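**Rollomlow hand tool, build notes** (26/01/2020)

Marlina Kusuma has moved the second pair of hand-held grippers from the shared workshop in Prernatstead to her house. The tools work well enough on the bench with flat cotton squares. The point of the move is to record folding on soft surfaces with clothes of mixed thickness, where the bench tells us very little.

Mechanically, each jaw is a pair of linked black bars with a blue textured pad on the inside face. Valentin Dinu redrew the outer bar in November after the first print flexed under load. The pad is glued to its backing and held for 90 minutes under a clamp. Shorter cure times let the upper corner lift. Pad replacement is now a bench job of one screw and one alignment jig, which is kept in the Palura drawer.

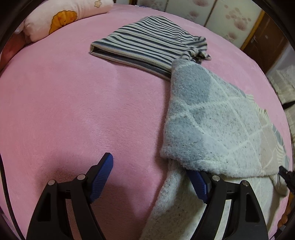 Thick knits remain the harder case. A fuzzy hem compresses before the pads load up, so the motor current stays low for the first part of the close and the controller reads the jaw as empty. Valentin has raised the sampling rate from 50 to 306 readings per second and added a second threshold based on how quickly the current climbs. Thin striped jersey gave no trouble with either version.

Pile on the bedding is the other variable. If the jaw tip is run too low it picks up the blanket along with the garment. Marlina's current practice is to come in nearly parallel to the surface and lift the hem before closing. She asks anyone borrowing the Tu firmware branch to leave the tip offset alone until she has finished her set.

Logs go to the shared drive under build 1456. Please put the garment type in the file name and note which pad was fitted. Spare pins are in the tray next to the drill press; the long ones are for the old bars only.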